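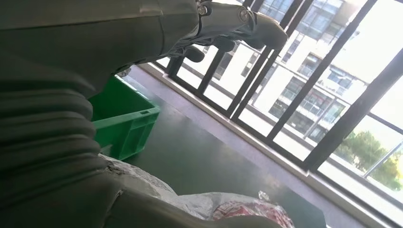
The gripper over the green crate, by the window.

Teaching by Hand and by Remote: Your Questions

Welcome! These are the things people ask us most before their first session at Skumireo. If yours is missing, please do write to the Cirkbridge desk and we will gladly add it.

Do I need to know any programming?
Not a line. You will either take hold of the arm and lead it through the task, or sit at the remote station and steer it with the hand controls. Most people try both on their first visit and end up with a favorite – and we are happy to let you stick with it.

How many times will I have to show the same task?
More than you would like, I'm afraid! For a simple job such as picking up a bag and putting it in a crate, we ask for 40 good runs by hand or 100 by remote control. You can spread them over as many as 4 visits.

Why is the remote number higher?
Remote runs tend to vary more from one person to the next, and we like to have plenty to choose from. The longest set anyone has recorded for us was 173 runs, all on the Hoekstra sorting task, and we still use it.

What if I drop something?
Keep going if you can. Pick the item up again the way you naturally would and finish the task. If it has rolled out of reach, press the gray button to mark the run and start a fresh one.

Are plastic bags and wrappers hard to teach?
They are, a little. A soft bag never lies the same way twice, so come at it slowly, close the fingers on a fold, and lift straight up before you move sideways.

Does the light from the windows matter?
It can. Please leave the blinds however you find them, and note "bright" or "dull" on your run sheet.

Can I take my recordings home?
Yes, and you are very welcome to them. Ask for a Gremura export before you leave and allow about a week for the link to reach you.

Page last updated 9 August 2022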